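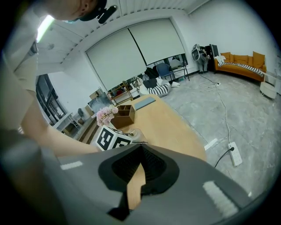 拉考的母带

首页 小说 随笔 唱片 旧刊 投稿

扎基尔登（Zakirden）乐队在拉考（Lakau）录过一张没有发行的唱片，这个说法我听了半辈子，一直不太信。每个港口城市都有一张没有发行的唱片，每张这样的唱片都毁于一场大火或者一次洪水，而且都是那支乐队最好的作品。没听过的东西总是最好的。

所以普罗廷比（Protinby）唱片公司来信，请我去鉴定一卷母带的时候，我先问车费谁出。他们说出。我就去了。

那是二月，火车晚点，到拉考已经过了晚上九点。来接站的是唱片公司的一个年轻人，穿得很单薄，一路上讲那个夏天的事：山坡上的出租屋，整夜不关的门，鼓手如何从邻居家的阳台爬进来借糖，结果留下来打了一张专辑的鼓。他讲得像自己在场一样。我算了算他的年纪，没有吭声。

“您当年见过他们吧？”他问。

“见过一次。主唱欠我一顿饭。”

他把这句话记在了手机上。后来我在唱片的宣传稿里读到它，变成了“曾与乐队朝夕相处”。

母带存放在斯捷秋克（Stetsiuk）录音棚的地下室里。录音棚早就不录音了，楼上卖浴室配件。纸盒上用圆珠笔写着曲目，字迹很潦草，盒脊上有编号207。年轻人说这就是证据，录音棚的登记簿里207号恰好空着。我说，要是我想伪造一卷带子，也会挑空着的那个号。

他笑了，以为我在开玩笑。

我们把带子装上机器。前面是一段很长的嘶声，接着有人咳嗽，有人挪椅子，一把吉他在找音。年轻人闭上了眼睛。我没有闭，我看着电平表。干我们这行的人看表看惯了，耳朵太容易被说服。

第一首歌是一首慢歌，讲一个女人在码头上等船，船来了，她又不想上。和声很漂亮，漂亮得让我起疑。扎基尔登的和声从来没有这么准过，他们出名就出名在那一点点不准，乐评人管那叫灵魂。到第二段副歌，高声部晚进了半拍，我心里才松动了一下。

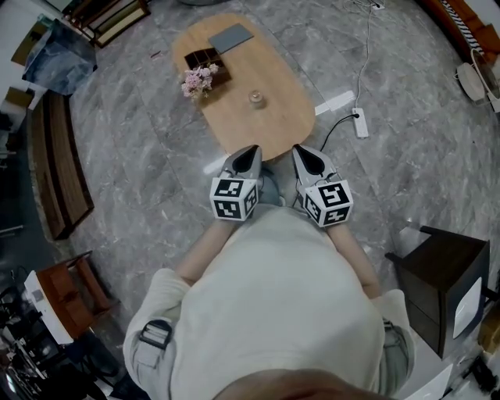
放到第三首，我要求停机，把带头剪下一小截看背面。带基的型号对得上年代，但这说明不了什么，旧的空白带跳蚤市场上就有。我又问那间屋子的混响，年轻人翻出一份打印材料，说专家比对过，相似度很高。哪位专家？他翻到最后一页，没有署名。

“您到底想听到什么才肯信？”他问。语气还算客气。

我说我想听到一个错误。不是演奏上的错误，那个谁都会。我想听到一个没有人会费心去编的错误。

我们接着放。整卷带子31分钟，在21分钟的地方，歌停了，话筒没有关。有个男人的声音说，外面好像下雨了，谁的衬衫还在绳子上。另一个人说不是他的。又有人说，那就让它淋着吧。然后是一段脚步，一扇门，门外确实有雨声，很远，闷闷的。

我认得第二个声音。或者说，我觉得我认得。那个人欠我一顿饭的那天晚上，也是这样说话的，账单递过来，他看都不看，说不是他的。

年轻人睁开眼睛看着我。我把耳机摘下来，问他楼上几点关门。

鉴定书我写了一页半。我写，带基年代相符，混响比对缺乏署名，编号不足为凭，演唱者身份无法确定。最后一行我空了很久，写的是“不排除为真”。普罗廷比公司把前面的都删了，只印了“为真”两个字，外加一个惊叹号。首版几乎112个城市同时上架，封面是一片山坡，我看着不像拉考。

我写信去抗议过，他们回寄给我一张唱片。塑封我没有拆。那件衬衫后来有没有人收，我倒是偶尔会想一想。

读者留言

旧唱针：鉴定书那段太真实了，我给拍卖行写过东西，最后印出来的跟我写的是两回事。

南坡住户：前半篇有点慢，接站的年轻人可以再少说几句。雨声那里好。

B面第二首：所以带子是真的还是假的？看了两遍，我倾向于假的，和声太准了。

半吨磁粉：“112个城市”前面加个“几乎”，读着别扭，不过宣传稿确实就是这么写的。

联系编辑部 | 版权归作者所有，转载请先来信 | 返回顶部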